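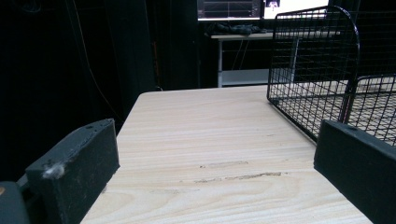

Foam finger pads on the handheld gripper, with the wire basket on the table

Budgeting for gripper pads and spares on a handheld setup

Posted by Quang Phan in Equipment and Purchasing

I have to hand in an equipment plan by Thursday and I'm stuck on the consumables line. We are a small group with two handheld grippers, used for picking and placing household items in and out of containers. The wire mesh basket gets the most use. The fingers have black foam on them, and one already has a whitish scuffed patch near the bottom corner.

The plan has to cover nine months. I have a price for a third gripper from Aasen, and I could either order that or put the same money into pads, a second table and some better lights. The person who did the last plan left no line for wear parts at all, so I have nothing to copy from.

Two things I'd like to know. How many pads do people go through? And is it worth paying for the molded rubber ones that Cidum sells in place of foam? They cost four times as much per pair. We use the grippers 36 hours a week between the two of them.

Grethe Fogh

Depends what you pick up. Wire baskets are hard on foam, in my experience, and so is anything with a cut metal edge. Cardboard and plastic cups do almost nothing to it.

We budget one pair per gripper per month and usually have a few left over. With two grippers and nine months that's 18 pairs. I would round up to 20 and order them together, as the shipping cost us more than the foam when we ordered in small lots. Check that they come from one batch. We once had two thicknesses in the same box and the closed position was off on half of them.

On rubber: we tried it and went back. It lasts longer, but it is heavier and it grabs differently, so you can't mix old and new work without keeping track of which is which. If you are starting fresh it could make sense. If you already have months of work done with foam, stay with foam.

Also write down the date each pair goes on. A strip of tape on the grip is enough. After three months you will have your own numbers and won't need mine.

Idun Engebretsen

Get the third gripper. Foam is cheap, you can cut it yourself with a knife.

Tuva Isaksson

I'd go the other way from Idun. A third unit only helps if you have a third person and a third table, and it doesn't sound like you do. What stops us is a broken part with no spare on the shelf. Ours came from Steltthorpe and a replacement finger took five weeks to arrive – the pads were never the problem.

So my order would be: pads as Grethe says, then one complete spare finger set, then the table. A plain wood top has been fine for us. The finish does get marked, so don't spend a lot on it. I'd set aside 50 dollars for a second wire basket too, same model as the first, before the store drops it.

For lights, look at what you have first. If the tabletop is bright and even, you can leave that line at zero this round. We spent too much there and two of the lamps are still in their boxes.

Cutting your own foam works, but our edges never came out square, and I stopped after the second sheet.

Quang Phan

Thanks, all. I put down 20 pairs and a spare finger set, and moved the third gripper to next year. Grethe, do you remember which thickness you settled on? The Aasen sheet lists two and doesn't say which one ships as standard.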